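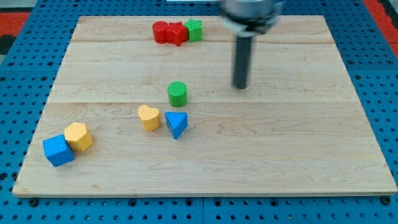 One of our regulars wrote after the spring sessions that she had come along expecting to be bored and had gone home and sorted her button tin by shape, then by colour, then by shape again until it was time for tea. We loved that letter, and we would love more people like her!

The Iltthorpe Sorting Sessions are starting again in August and we are looking for adults to take part. We want to know how people group small objects when they are left to get on with it. Do you put the red things together, or the stars? Do you make a row, a heap, a ring? Do you change your mind halfway through? There are no right answers and no score, and you don't need to be tidy at home (plenty of us aren't).

What you will do

You will sit at a table with a board and a set of coloured blocks: cylinders, hearts, stars and so on. We give you a short card, something like "put together the ones that belong together", and you move the blocks until you are happy. Then you get a fresh card. Between rounds we ask you to tell us in your own words what you were thinking, and these chats are our favourite part of the day. People come up with the most wonderful reasons. A heart and a cylinder have been husband and wife more than once.

Each visit lasts an hour and a half, with a break for tea and biscuits. We ask everyone to come twice, with at least a week between visits, as people often sort quite differently the second time.

Who can take part

Anyone aged 18 or over who can sit at a table and pick up small blocks with one hand or both. Glasses are fine. We are very keen to hear from people who are colour blind, and from anyone who has worked with their hands: packers, florists, bakers, shelf stackers, quilters. Please tell us if you took part in the spring, as we have two sets of cards and will give you the one you haven't seen.

Where and when

Olmedo House, Iltthorpe, first floor, room 315. There is a lift, and the bus stops outside the front door. Sessions start at 10 in the morning, 2 in the afternoon and 6.15 in the evening. The evening places always go first, so do say early if that is the only time you can manage.

Thank you payment

You will receive a £20 voucher after each visit, plus your bus fare if you keep the ticket.

How to join in

Pick up a form at the Olmedo House front desk or ring the desk and ask for the Cova project, extension 959. Leave your name, a number we can reach you on and the times that suit you. We will ring back within a few days to fix both visits and answer any questions. If you need a higher table or a different chair, or would like to bring someone with you, tell us then and we will have it ready.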